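Olell Otter and Waterbird Center
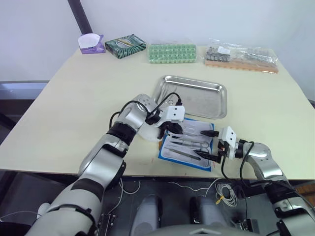 Two robot arms at a table with a blue-edged instrument tray.

The Olell Otter and Waterbird Center is a wildlife rehabilitation center and small animal park on the east bank of the Zaidi River, near the town of Kitlow. It treats injured and orphaned river otters, herons, grebes, ducks and other animals of the river valley, and it keeps a permanent collection of animals which cannot be returned to the wild. The center is often called simply "Olell" by the people of the area, although this name belongs also to the hill behind it.

History

The center began as a private effort of Shafiq Ranasinghe, a fisheries inspector, who kept injured herons in a boat shed on his own land. Most of these birds had swallowed fish hooks or were caught in old line. When the number of birds became too large for the shed, Ranasinghe asked the town of Kitlow for the use of a closed trout farm on the river. The town agreed to a lease, and the concrete fish ponds of the farm were changed into the first enclosures. Several of them are still in use, and their long, narrow form explains the unusual plan of the park.

For the first years only birds were accepted. The first otter came after a spring flood, when a young female was found on a road below the Kitlow bridge. She was named Trendero, after the street on which she was found, and she stayed at the center for the rest of her life because she had lost her fear of people. A second otter, a male, was brought to live with her in the following winter. The pair did not have young.

Ranasinghe was followed as director by the veterinarian Zarmeena Memon. Under Memon the treatment of animals was separated from the public part of the park, and visitors are no longer allowed to walk past the recovery cages. This change was not popular at first, and ticket income became lower for two seasons.

Grounds

The center covers 5 acres between the river and the old mill road. The public part has a loop trail of 500 yards, with a boardwalk over the wettest section. In high water the lower half of the boardwalk is closed, and visitors return by the same way they came.

The largest enclosure is the otter pond, which was made by joining three of the former trout ponds. It is fed by river water through a gravel filter. The glass side of the pond is on the north, where there is less reflection, but algae grow on it quickly in summer. Next to it is the heron flight, a netted cage over a row of alder trees. The netting was replaced after it fell under wet snow, and the new roof has a steeper slope.

The recovery area is behind the heron flight and has its own entrance from the mill road. It contains indoor pens, a washing room for oiled birds, and two outdoor pools in which waterbirds must show that their feathers are again waterproof before they are released.

Animals

The permanent collection changes little from year to year. It includes North American river otters, great blue herons, a black-crowned night heron with one wing, pied-billed grebes, wood ducks and a group of painted turtles. The oldest resident is a Canada goose called Admiral, who walks freely in the park and is not counted in the official list of the collection.

In its busiest year the center accepted 103 animals for treatment. Ducklings separated from their mothers make up the greatest part in spring, while injuries from fishing line are more common in fall. Orphaned otters are rare. They are raised with as little human contact as possible, and the keepers feed them from behind a cloth screen.

Release and study

Birds are usually released close to the place where they were found. Otters are taken to quieter parts of the upper Zaidi, in most cases above the second dam, where there are few roads. Talha Yousafzai, a biologist at the center, started a leg-band study of released herons, and 200 birds have been banded in it. Many of the recovered bands came from the river mouth, which suggests that young herons from the valley move downstream in their first winter. Yousafzai has written that the number of recoveries is still small and that the result should be read with care.

Visitors and education

The park is open from April until the first hard frost. Otter feeding can be watched at 11 a.m. and again in the late afternoon. School groups from Kitlow enter without payment, and a classroom in the former hatchery is used for their lessons. The education program was written by Shazia Lashari and includes a collection point for used fishing line, which has since been copied at other boat landings on the river.

See also

Zaidi River
Kitlow
Wildlife rehabilitation
North American river otter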